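Urow Oak-Look Work Table, Rounded Corners

I folded laundry on my bed for years, and my back has opinions about it. This table is what we came up with instead.

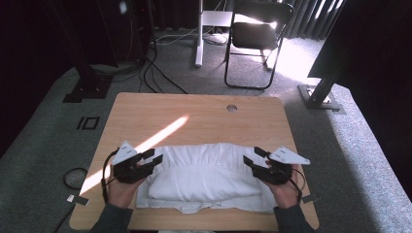 Urow table with oak-colored laminate top, white ruffled garment folded on it.

I sell a lot of tables, and the Urow is the one I kept for myself. The top is a light, warm oak color in laminate, so a damp cloth takes care of most things (coffee, starch, the blue stuff that leaks out of detergent caps). It looks really pretty when the morning sun comes in across it, too!

The corners are rounded, and if you've ever snagged a knit on a sharp table edge you'll know why I care. I do all my fiddly folding on mine — ruffled tops, gathered skirts, anything with a hem that won't lie flat. You can lay the whole thing out, smooth the ruffle down with both hands and bring the sides in without half of it sliding onto the floor.

There's a round cable grommet in the top as well, up near one corner. I run my steamer cord through it on Saturday when I do the big pile, and the rest of the week it's my laptop charger.

Good to know before you order:

Item number: 2419
Top: laminate, oak color
Corners: rounded
Cable grommet: round, in tabletop
Weight: 53 lb
Boxes: 2 (top in one, legs and hardware in the other)
Price: $235

Putting it together is easy, but get a second person for the flipping-over part. Ours lives on carpet and stands nice and steady. If you've got a hard floor, add the Henare felt pads, they're in the Extras section and they stick on in a minute.

We also have the same table in the Werkach finish, a good bit darker. I like it, but white clothes and lint show up on it more than I'd want. Next batch of the oak gets here in September, and you can reserve one now from the product list.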